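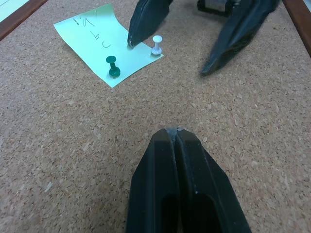

A research group at the Amarasinghe lab in Unville has published a method that helps two-armed robots handle small, everyday jobs at a desk or on a bulletin board. The work, released in August under the project name Husus, looks at how a robot can decide which of its two arms should act and which should stay out of the way.

Most systems of this kind learn by copying. A person guides the arms through a task many times, and software is trained on the recordings. The trouble comes with thin or tiny objects. Paper bends when it is touched, and a push pin leaves little room for error, so a model that does well with blocks and cups can fail on a sticky note.

The Husus team added a short planning step before each movement. The software compares the view from the head camera with the views from the wrist cameras, then scores the choices open to each arm. If the scores are close, the arms hold still and the check is run again.

The group trained the system on 1,000 recorded runs with a cork board, pins and notes. In tests on layouts it had not seen before, the robot finished 30 of 40 trials. A version without the planning step finished 7. Most of the remaining failures came from notes that slipped while being lifted.
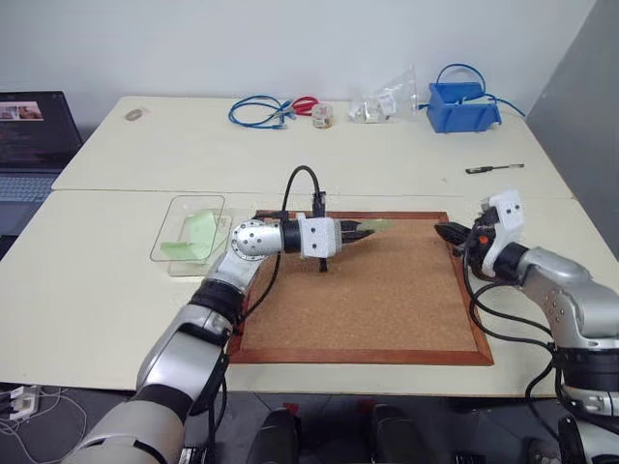 The two arms at the cork board, with a small pale green object held in the left gripper.

The method is slow. The planning step adds a pause before every move, and the authors say a person would clear the same board in a fraction of the time. They also note that all of the tests were run on one table under steady light.

A second set of trials is planned with partners in Flollthorpe, where the same software will be tried on a different pair of arms. The group says it will share the training recordings and the code once those trials are finished.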